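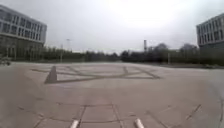
I have a soft spot for town charters. I know how that sounds. But I moved to Erano a few years ago, and the first thing I did after unpacking the kitchen was read ours, all 63 sections of it, with a pot of coffee and a pencil. Most of it is about sewers and who signs the checks. Then you get to section 50, which says that any resident may speak at any regular meeting of the council "on any matter touching the town," and I just love that. Any matter! Touching!

So you can guess how I feel about the proposal to change it. The council wants to limit public comment to items already on the agenda, and to have people sign up two days ahead. The case for it, which Seon-mi Oh made very well in the Vullel paper, is that meetings run late, the same handful of people talk, and members with small kids are quitting over it. I believe her. I've sat through a few of those nights, and there was one last July when I would have voted for almost anything that got me home.

But look at who writes the agenda. The council does. If you can only talk about what they've already decided to talk about, then you're not raising anything, you're replying. The drainage mess on Baek Street was never on an agenda until So-yul Joo stood up three meetings in a row and would not let it go (she brought her ruined shoes, too). Under the new rule she'd have been told to send an email. I've sent those emails. I got one answer, and it was about a different street.

People tell me this is small stuff, and that rights are something you argue over in the capital. I don't buy it. Most of us will never sue the government or run for anything. We're a town of around 3000, and the closest we'll come to using our constitution is a microphone that squeaks and a clock set to two minutes.

And yes, fix the late nights. Munivach, next door, puts open comment first and gets to business after, and they're done at a decent hour. We could also stop reading the minutes out loud — they're printed, we can all read them. Try that for a year before you touch the charter.

The change needs a town vote, and turnout for those is usually terrible. Please go. Read section 50 first, it's one sentence long.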